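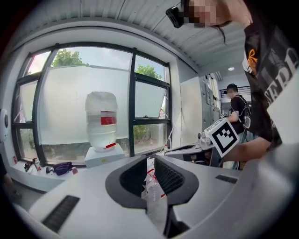
Call for participants: household water hardness and scale survey, Drestport

Osenus is recruiting 70 households in the Drestport service area for a survey of mineral scale in domestic plumbing. The survey starts in July and runs for 11 weeks. Results will be used to revise the hardness map for the Mets and harbor supply zones, which are fed by separate wells and blended at the Duteo pumping station.

Who can take part

Applicants must be 18 or older and must have lived at the same address for at least one year. The home must be connected to the public supply. Homes on private wells are not eligible. Homes with a whole-house softener are eligible only if the unit has a bypass valve that the resident can operate. Renters may apply with written permission from the property owner.

We still need households in the Mets zone, in particular older buildings with galvanized pipe.

What participants do

Each household collects one cold-water sample per week from the kitchen tap. Samples are drawn between 6:00 and 8:00 a.m., before any other water is used in the home. Bottles are supplied. Fill to the line, close the cap, write the time on the label and keep the bottle in the refrigerator until pickup.

A small steel test plate is also fitted inside the toilet tank at the first visit and removed at the last one. The plate is weighed before and after to measure deposit. Each visit takes less than 50 minutes - an adult must be present for both.

Participants also fill out a one-page form on kettle, water heater and dishwasher use. Please do not descale any appliance during the survey period. If descaling cannot be avoided, note the date and the product used.

Payment

Households that complete all samples and both visits receive $400, paid by check after the final visit. Households that withdraw early are paid for the weeks completed. Missed samples cannot be made up the following week.

Data

Results are reported by block, without street address. Each household receives its own hardness, calcium and pH readings on request.

How to apply

Application forms are available at the Osenus front desk in Drestport and at the Duteo station office, 9:00 a.m. to 4:00 p.m. Include a recent water bill and the approximate age of the building - the bill is returned with our reply. Applications are reviewed in the order received until all places are filled.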